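Über uns

Servus und schön, dass du dich hierher verklickt hast! Ich bin die Person hinter Corimard, und weil mich auf Märkten immer wieder jemand fragt, was wir eigentlich genau machen, schreibe ich es jetzt endlich mal ordentlich auf.

Corimard ist ein Snackdienst. Wir stellen Knabberkisten zusammen, für Büros, Werkstätten, Lehrerzimmer und seit dem Frühjahr auch für eine Tanzschule (die essen am meisten von allen, ich sag's nur). Angefangen habe ich in meiner Küche in Drirkalville, mit einem Klapptisch, einer Haushaltswaage und viel zu vielen Salzbrezeln. Damals habe ich abends nach der Arbeit gepackt und die Sachen am nächsten Morgen mit dem Rad ausgefahren. Bei Regen war das kein Vergnügen, und einmal ist mir an der Steigung vor der Buvcombe-Brücke eine ganze Ladung Knäckebrot vom Gepäckträger gerutscht. Seitdem haben wir ein Auto.

Inzwischen sind wir zu viert und haben eigene Räume im Erdgeschoss der alten Druckerei Kozma. Wer uns sucht: durch den Hof, zweite Tür links, Klingel fest drücken, die hakt. Früher standen dort die Schneidemaschinen, und hinter der Heizung finden wir immer noch Papierstreifen. Ich mag den Raum sehr, auch wenn er im Januar erst gegen Mittag richtig warm wird.

Was in die Kisten kommt, suchen wir selbst aus. Alles, was neu ins Sortiment soll, wird mittwochs probiert, und zwar von allen. Da geht es manchmal hoch her! Beim Rosmaringebäck waren wir uns drei Wochen lang nicht einig, am Ende ist es geblieben und heute gehört es zu den Sachen, die am häufigsten nachbestellt werden. Die Lakritzcracker dagegen haben wir wieder rausgenommen. Ich trauere ihnen immer noch nach, stehe damit im Team aber ziemlich allein da.

Im letzten Jahr haben 2.958 Kisten unser Haus verlassen. Ich habe die Zahl zweimal nachgerechnet, weil ich sie nicht geglaubt habe – die Marke von 1.000 hatten wir im Jahr davor gerade so geschafft. Trotzdem packen wir weiter so wie früher: kleine Runden, kurze Wege, und wer packt, darf die Musik aussuchen. Eine Bestellung mit 30 Kisten schaffen wir an einem Vormittag, wenn alle da sind und der Kaffee nicht ausgeht.

Ein Wort noch zum Sortieren, denn davon hängt bei uns fast alles ab. Die Ware kommt in Kartons an und wandert dann in offene Kunststoffkisten, die nebeneinander auf dem Tisch stehen. Ich hatte anfangs alles in Schüsseln, das sah hübsch aus und war furchtbar unpraktisch, ständig rollte irgendwas darunter oder dahinter. Die Kisten lassen sich gut auswischen, und mit den Farben weiß man auch kurz vor Feierabend noch, wo man hingreifen muss.

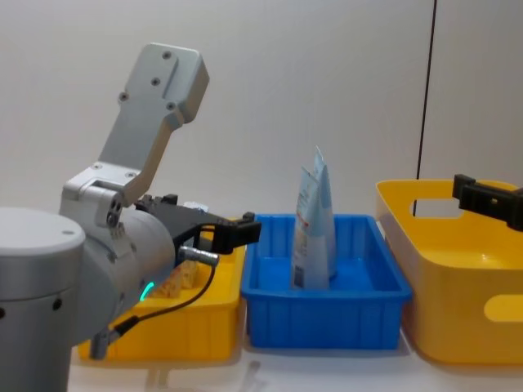

Kiste an Kiste auf dem weißen Tisch, gelb neben blau.

Am liebsten mag ich den Moment, wenn eine Bestellung fertig gepackt an der Tür steht und auf dem Tisch wieder Platz ist. Dann wird kurz durchgefegt (Krümel sind bei uns ein Dauerthema), und meistens sitzen wir danach noch eine Weile im Hof.

Wenn du eine Kiste für dein Team möchtest, schreib uns einfach über das Kontaktformular, wie viele ihr seid und was auf keinen Fall rein soll. Allergien bitte immer dazuschreiben, auch wenn du sie uns schon mal genannt hast! Zum Abholen kannst du mittwochs ab dem frühen Nachmittag vorbeikommen, an den anderen Tagen bitte vorher Bescheid geben. Im August machen wir Betriebsferien, da bleibt der Packtisch leer und wir beantworten Nachrichten erst danach.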